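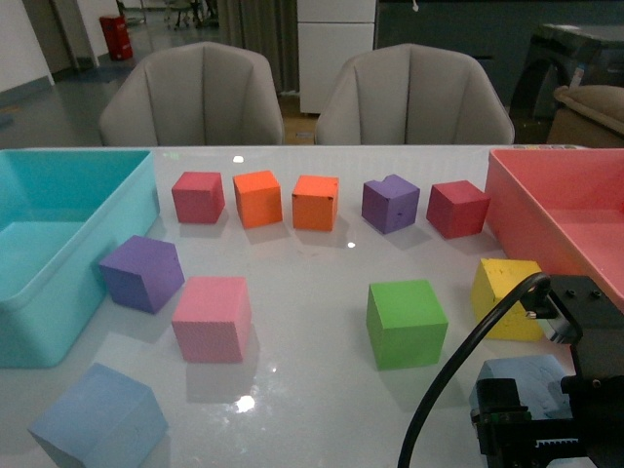
Which colours are hardest to tell apart when foam cubes are sorted into two bins? The two oranges and the reds next to them, above all when they stand close together.

Reading time: 4 min

3.2 Material and layout

The cubes are soft foam and have been used since August, so several have small dents or dark specks. We kept the worn ones. A missing corner does not change the colour, and children at the Osen playroom sorted such cubes as well as new ones. The table top is white and glossy - a cube leaves a faint shadow on it, and this shadow was sometimes taken for a darker side. Between the turquoise bin and the pink bin the cubes are spread with no fixed order (Fig. 4).
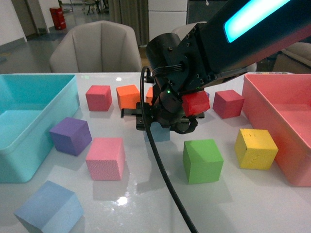
Figure 4. Cubes of several colours on the white table, with a red cube held above it.

Each layout was used for about 20 minutes. Pale blue was seldom confused with another colour.

We use cookies to improve your visit. Accept | Settings

Comments (2)

Alun Gethin: Did you try a matt table? Ours made the shadows much weaker.

Anežka Ševčík: Which lamp was used? I do not find it in section 3.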